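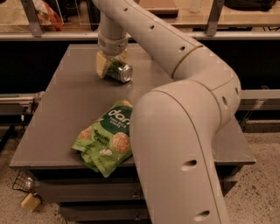 Pacote de snacks pousado num tampo cinzento.

Espaço livre (embalagem)

Espaço livre, também chamado vazio de enchimento ou folga, é o volume de uma embalagem fechada que não é ocupado pelo produto. O termo aplica-se a caixas de cereais, frascos de comprimidos, detergentes em pó e, na discussão pública, quase sempre a sacos de batatas fritas e aperitivos semelhantes. Os fabricantes apresentam-no como uma necessidade técnica. Parte dele é. Quanto, ao certo, raramente se diz.

Terminologia

A literatura distingue o espaço livre funcional, atribuível ao processo de enchimento, à proteção do produto ou ao assentamento durante o transporte, do espaço livre não funcional, que não tem outra explicação além do tamanho que dá à embalagem. A distinção é clara no papel. Na prática depende de informação que só o fabricante possui, como a velocidade da linha, a densidade aparente do lote e a tolerância da selagem, e as classificações publicadas assentam muitas vezes em declarações do próprio interessado.

A palavra «ar», corrente na imprensa, é imprecisa. Em muitos sacos de aperitivos o gás é sobretudo azoto, introduzido para baixar o teor de oxigénio e atrasar a rancidez das gorduras.

Justificações técnicas

São invocadas habitualmente a conservação, o amortecimento e as limitações da maquinaria de enchimento vertical.

A conservação é a mais sólida. A oxidação dos óleos de fritura altera o sabor, e uma atmosfera pobre em oxigénio retarda-a. O argumento justifica, porém, a natureza do gás, e diz pouco sobre o seu volume: um saco menor, com menos azoto, teria também menos oxigénio residual. Esta objeção aparece em vários textos do setor e recebe em geral uma resposta que passa a falar de amortecimento.

O amortecimento está menos bem documentado do que a sua popularidade sugere. É plausível que um saco insuflado proteja fatias finas da compressão dentro da caixa de transporte. O ensaio mais citado, encomendado pela empresa de embalagem Veltonov, comparou 1,007 sacos em dois níveis de enchimento e concluiu que os mais folgados chegavam com menos produto partido. O relatório não descreve o percurso, não define «partido» e não inclui um nível intermédio, pelo que não permite saber a partir de que ponto o gás adicional deixa de servir para alguma coisa. Continua a ser citado, por vezes sem indicação de quem o pagou.

As limitações da maquinaria são reais. O produto cai por gravidade num tubo de película que é selado logo a seguir, e fragmentos apanhados na zona de soldadura comprometem a vedação. Alguma folga acima do produto é inevitável. Máquinas com vibração ou compactação reduzem-na, com custos que os fabricantes mencionam e não publicam.

Assentamento

A frase «o conteúdo pode assentar durante o transporte», impressa em muitas embalagens, descreve um fenómeno verdadeiro. Partículas irregulares submetidas a vibração reorganizam-se e ocupam menos volume. O efeito é marcado nos cereais em flocos e fraco nos produtos já compactos, o que não impediu a frase de se espalhar por estes últimos.

Críticas e estudos independentes

A crítica mais desenvolvida deve-se a Halldóra Juhl, autora do ensaio «O Volume Prometido». Juhl sustenta que o peso impresso no rótulo, embora exato, não corrige a impressão causada pelo tamanho, visto que o comprador decide diante da prateleira e em poucos segundos. Propôs um índice simples, o quociente entre o volume do produto e o volume do saco selado, e aplicou-o a 90 referências de supermercado.

Os resultados merecem também reserva. O volume do produto foi medido despejando-o numa proveta larga, método sensível à forma como se despeja, e as referências foram todas adquiridas em junho, sem controlo da data de fabrico. A própria autora reconheceu que a repetição do ensaio em 5 das marcas deu valores diferentes dos iniciais. A ordem relativa manteve-se, e é nela que assenta a parte mais defensável da conclusão: produtos de densidade semelhante são vendidos com folgas bastante diferentes, coisa difícil de explicar apenas pela física.

A chamada escala de Willey, que classifica as embalagens em 3 categorias (ajustada, folgada e excessiva), teve alguma circulação em publicações de defesa do consumidor. Os limites entre categorias nunca foram fundamentados.

Enquadramento legal

Diversas legislações proíbem, em termos gerais, recipientes que induzam o comprador em erro. Poucas fixam uma percentagem máxima de espaço livre, e as que o fazem costumam prever exceções para o funcionamento normal das máquinas e para a proteção do conteúdo – as mesmas razões que o fabricante alegaria de qualquer modo. Nos litígios, a indicação correta do peso líquido tem servido com frequência de defesa, com resultados desiguais.

Relação com a redução de conteúdo

O espaço livre é muitas vezes confundido com a redução de conteúdo, prática de diminuir a quantidade mantendo o preço. São coisas diferentes, ainda que a primeira facilite a segunda: se o saco conserva as dimensões e perde alguns gramas, a folga aumenta. O caso da marca Reltmont, que trocou a embalagem dos seus aperitivos de milho por outra anunciada como «mais fresca», é referido nos dois contextos. A empresa atribuiu a mudança a uma película nova. O peso líquido baixou na mesma ocasião, facto que o comunicado não mencionava.

Alternativas

Os tubos rígidos com fatias empilhadas reduzem muito a folga, mas exigem um produto de forma uniforme, em regra moldado a partir de massa, e gastam mais material por unidade. A cooperativa Hauksdóttir vendeu durante algum tempo sacos com uma janela transparente e uma linha de nível impressa. Abandonou o formato alegando que a luz degradava o óleo – argumento razoável, que já o era quando a janela foi desenhada.

Ver também

Atmosfera modificada
Densidade aparente
Peso líquido
Redução de conteúdo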